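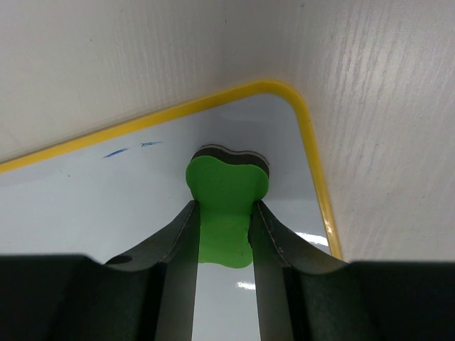
Tableau blanc à bordure jaune et son effaceur vert.

ASSOCIATION DES LOCATAIRES DE LA RÉSIDENCE DRUMMOND
Procès-verbal de la réunion du conseil d'administration
Séance du 12 janvier 2018, tenue à la salle commune du rez-de-chaussée

Présents : Mme Elspeth Innes, présidente de séance ; M. Ruairi Baird, secrétaire ; les représentants des escaliers A, B et D ; le représentant du gestionnaire Hivus.
Excusé : le représentant de l'escalier C, qui a donné pouvoir à Mme Innes.

Le quorum étant atteint, la séance est ouverte à 18 h 30.

1. Approbation du procès-verbal de la séance précédente
Le procès-verbal est approuvé sous réserve d'une correction au point 4 : il convient de lire « porte de la cour » et non « porte de la cave ».

2. Chauffage collectif
Le représentant de Hivus rend compte de l'intervention de la société Droditz sur la chaudière. Le circulateur du circuit nord a été remplacé et le réseau purgé. Les représentants des escaliers A et B signalent que les logements des derniers étages restent insuffisamment chauffés en début de matinée. L'escalier D ne fait état d'aucune difficulté.
M. Baird demande que les relevés de température soient communiqués à l'association avant toute nouvelle facturation. Le gestionnaire s'y engage et précise que l'horaire de relance du matin peut être avancé sans modification du contrat.
Décision : la relance sera avancée d'une heure à titre d'essai. Le point sera réexaminé en février.

3. Provisions pour charges
Le conseil prend connaissance du décompte transmis par le gestionnaire. Une ligne de 803 euros, intitulée « divers parties communes », ne comporte aucun justificatif. Mme Innes rappelle que la même observation avait été formulée lors de l'exercice antérieur — sans réponse écrite à ce jour.
Le représentant de Hivus indique qu'il pourrait s'agir du remplacement des serrures des locaux à vélos, mais ne peut le confirmer en séance.
Décision : la ligne est contestée dans l'attente de la facture. Le secrétaire adressera un courrier recommandé au gestionnaire.

4. Local à vélos et poussettes
Le règlement du local est présenté dans sa nouvelle rédaction. L'article 2 prévoit que tout vélo non étiqueté pourra être déplacé dans la remise de la cour après un délai de 40 jours suivant l'affichage d'un avis. Le représentant de l'escalier B juge ce délai trop court pour les locataires absents pendant l'hiver. Après échange de vues, il est convenu d'ajouter une mention permettant de demander une prolongation par simple courrier déposé dans la boîte de l'association.
Le texte ainsi modifié est mis aux voix.
Résultat du vote : adopté, une abstention (escalier B).

5. Ascenseur de l'escalier D
L'entreprise Pluna a remis un devis pour la réfection de la commande de la porte palière du troisième étage. Le montant dépasse 1000 euros, seuil au-delà duquel la convention avec le gestionnaire impose une consultation des locataires concernés. Le représentant de l'escalier D fait observer que la panne se répète et que deux locataires à mobilité réduite se trouvent régulièrement empêchés de sortir.
M. Baird propose que la consultation soit menée par affichage et bulletin déposé dans les boîtes aux lettres, afin d'éviter le délai d'une assemblée.
Décision : proposition adoptée à l'unanimité. Un second devis sera demandé dans l'intervalle.

6. Nuisances sonores
Trois courriers sont parvenus à l'association au sujet de travaux effectués le dimanche dans l'escalier A. Le conseil rappelle que le règlement intérieur proscrit les travaux bruyants le dimanche et les jours fériés. Une note sera affichée dans l'ensemble des halls — sans désignation de logement.

7. Questions diverses
La représentation de l'escalier C devra être renouvelée, le titulaire ayant annoncé son déménagement. Un appel à candidature sera joint à la note visée au point 6.
Le représentant de l'escalier A demande que l'éclairage du passage menant aux conteneurs soit vérifié. Le gestionnaire en prend note.
La demande de réservation de la salle commune pour un repas de locataires est acceptée, à charge pour les demandeurs de restituer les clés le lendemain avant midi.

L'ordre du jour étant épuisé, la séance est levée à 20 h 15. La prochaine réunion se tiendra en février, sur convocation de la présidente.

La présidente de séance : Elspeth Innes
Le secrétaire : Ruairi Baird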